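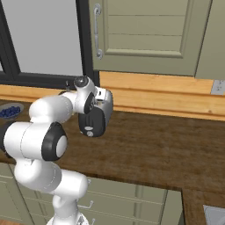 Hanne Ásgeirsdóttir told me, before I'd even got my coat off, that most people ruin their rye bread by being in a hurry. I said I was most people. She laughed and put the coffee on.

We talked for a good two hours, mostly about the little bread course she teaches in Lau every December. It fills up fast (I tried last year and missed it!) and she takes just eight people at a time. "More than that and somebody is kneading out in the hallway," she said.

Her starter came from an aunt in Riren, and she feeds it every morning before breakfast. I asked if she'd ever let it die. "Twice," she said. "Both times I called my aunt, and both times she sighed at me down the phone and mailed me some more."

The loaves themselves rest for up to 20 hours, and then go into a low oven overnight. I wanted to know how she sleeps with the oven on. "Very well — the whole house smells like malt."

She doesn't sell any of it. A café in Gadon asked her once and she thought it over for a week, then said no. "I'd have to make the same loaf every day," she told me. "I like it when one comes out strange."

I went home with half a loaf and a jar of starter, which is sitting by my sink with a dish towel over it. I've fed it this morning. So far, so good!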